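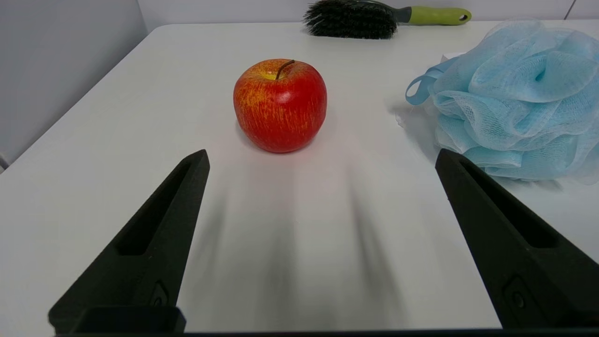
A red apple streaked with yellow and orange, stem on.

Dostthorpe takes its apple vote to a second round

Dostthorpe has spent much of the spring deciding what a good apple looks like, and it still can't say. The town's Favourite Apple vote closed on 4 November 2025 with 2311 ballots for red and 2311 for green, a result the organisers checked twice and then checked again after lunch.

The vote is run by Cirnotlow, the fruit and veg co-op behind the old railway goods shed. The two finalists were Seol, a striped red with a bit of yellow-green about the stem, and Deltia, which is green all over and, its supporters say, better in a pie. Yellow apples went out in the first round and have taken it quietly.

Under the rules, a tie means a run-off. Voters get two weeks, one slice of each apple and a pencil. Last year's run-off drew 2754 ballots, a fair few of them sticky, and was won by a pear that had been entered on a technicality. Pears are now barred.

The winner gets its picture on the co-op's paper bags until June. The loser goes on special, so shoppers who only want a cheap apple may like to think carefully about their vote — slices are at the front counter from nine until they run out.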